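Villudstead Toy Library Loan Records

Item, loan and condition records from the Villudstead toy library, prepared for people who study lending, reuse and repair. The data set is maintained by Modupe Tamuno and Sombat Khamphan as part of the Nanura project.

Version 2, released 27/11/2024.

What is in the data

The main table has 2119 rows. Each row is one loan of one item, from checkout to return. Smaller tables describe the items, the condition notes written at return, the repairs, and the categories used on the shelves. That makes five files in all:

loans.csv – one row per loan
items.csv – one row per item in the lending stock
notes.csv – condition notes, in the words of whoever was at the desk
repairs.csv – work done on items between loans
categories.csv – shelf categories and what they cover

The library lends to families, child minders and small play groups. It serves an area of about 2000 households, though the data can't tell you how many of those have ever used it. Membership records are not included.

Columns in loans.csv

loan_id: a plain running number with no meaning beyond this table.
item_id: matches items.csv.
out_week: the week of checkout, counted from the start of the period.
in_week: the week of return. Blank if the item had not come back when the export was made.
renewed: yes or no. The old desk software did not keep the number of renewals, so a yes can stand for one or several.
member_type: family, minder or group.
note_id: matches notes.csv. Blank if no note was written.

Columns in items.csv

item_id: assigned when the item was first put on the shelf. An item that was withdrawn and later put back keeps its old number.
title: the name on the shelf label. Spelling has been left alone.
category: matches categories.csv.
loose_parts: yes if the item has pieces that can be separated and lost.
container_id: the box, bag, tin or bin the item is stored in. Several small items may share a container.
source: bought, donated or made.
status: lending, in repair or withdrawn.

Condition notes

Notes were written by hand on slips and typed up later. They range from a single word to a full paragraph. Typical ones are "fine", "lid cracked", "smells of smoke, aired", and "back wheel off again, see repairs". Typing errors were corrected only where the meaning was plain. Abbreviations were left as they were, and a list of the common ones is at the end of notes.csv.

Each note has a subject field with one of these values: item, part, container, or unclear. We added the container value in this version. In version 1, damage to a box was filed under the item it held, and a set of perfectly good wooden animals could look like the most damaged thing in the building. A search for "scratched" now gives far more sensible results.

Loose blocks and other construction pieces are the hardest items to note well. The pieces move between containers, and the containers wear at a different rate from what is in them. If a painted metal bin has scratches or has lost paint down to the metal, this is recorded as container wear, and the blocks keep their own note. Desk staff were asked to write "paint" for lost or flaking paint and "scratch" for lines only, but older slips use the two words as if they meant the same thing.
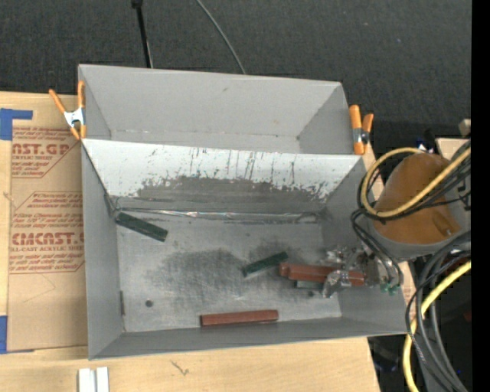

How the records were prepared

The loan table was exported from Lurnix, the desk software in use at the time. The notes and repairs were typed from paper. Sombat Khamphan typed the notes and Modupe Tamuno checked them against the slips. Where a slip could not be read, the text field says "illegible" and the subject field says "unclear". A few slips carried no item number. These were matched by title when only one item had that title and dropped when there was more than one.

Checkout and return dates were turned into week numbers to make it harder to connect a loan with a known family. Names, phone numbers, street names and remarks about particular children were removed from the notes. Removed text is marked with square brackets. If you find something we missed, please write to us before sharing it further.

Known problems

Late returns look worse than they were. When the library closed for its yearly stock check in November, members were told to keep their items, but the software went on marking them late. We have not adjusted these rows.

Donated items often have no entry for the first loans they went out on. They were lent on paper until a label had been made.

The Wongsuwan collection, a donated group of puzzles and board games, was entered as a single item at first and split up afterward. Loans from before the split all point to the first puzzle in the collection. Filter on source and category together if this matters to your work.

Repairs done at home by members are known only when the member mentioned them.

The category "pretend play" changed its meaning between versions. Toy kitchens used to be under "large items" and are now under "pretend play" – see the comment column in categories.csv.

Suggested uses

The data should suit work on how long shared goods last, which categories are borrowed most, and how people describe wear in everyday language. It has also been used to plan shelf space in a small lending library.

It should not be used to judge the safety of any toy. The notes were not written as safety checks, and a blank note does not mean that an item was inspected. It is also a poor guide to what children like, as adults did the choosing in most cases.

Terms

You may use, copy and change the tables for research, teaching or the running of a library. Please name the Villudstead toy library and say which version you used. Do not try to identify members.

Corrections

Send corrections to either maintainer through the Nanura project page, with the file name and the row's id. Corrections are listed in changes.txt and go into the next version.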